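3. Layout of the sorting table

The table was covered with brown paper before any parts were placed. Strips of blue tape were then laid across the paper in both directions to form a grid of squares. The grid lets positions be written down as a row and column, and it makes it easy to put things back after the table has been cleared. The lines were laid by hand by Berkay Sönmez and are not exactly parallel.

The conveyor is a short unit with a green belt. In the first layout, tried in February, the bin stood 200 mm from the end of the belt. Muammer Dönmez suggested closing the gap, and the bin was moved up until its left edge was next to the belt end.

The blocks are foam, cut by İlker Keskin from offcuts. Foam was chosen over wood as it does not mark the belt. A foam pad was added to the bin after blocks were found to bounce off the bare plastic - a fault seen in 15 of the first 30 drops. No further bounces were recorded once the pad was in. 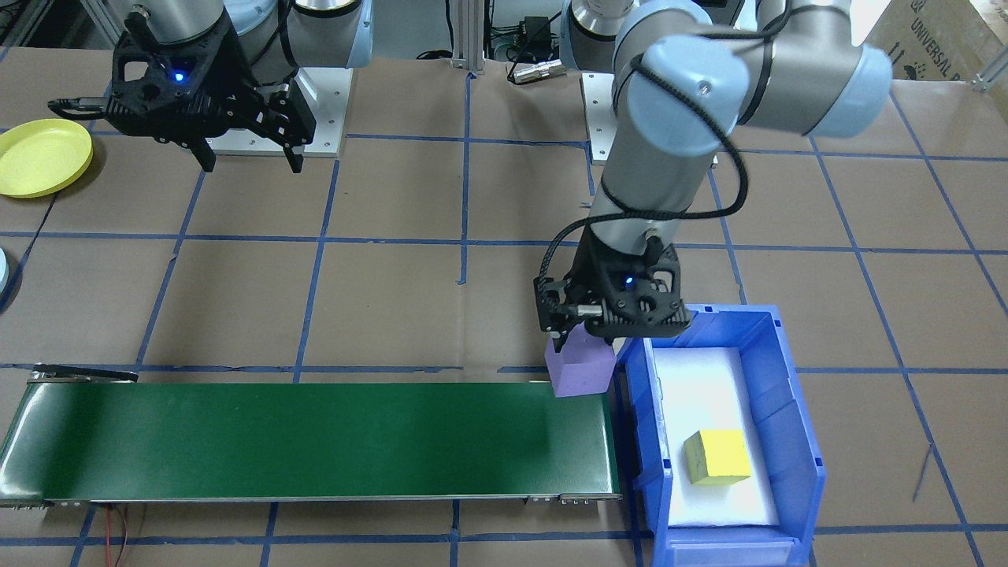
Figure 4. Purple block held between the end of the belt and the blue bin. A yellow cube lies on the white foam pad.

3.1 Remaining faults

The tape lifts at the crossings when the table is wiped down. The paper creases if the bin is dragged, so the bin should be lifted when it is moved. Yavuz Karakaya has proposed a painted board with the same grid - costs are given in section 5.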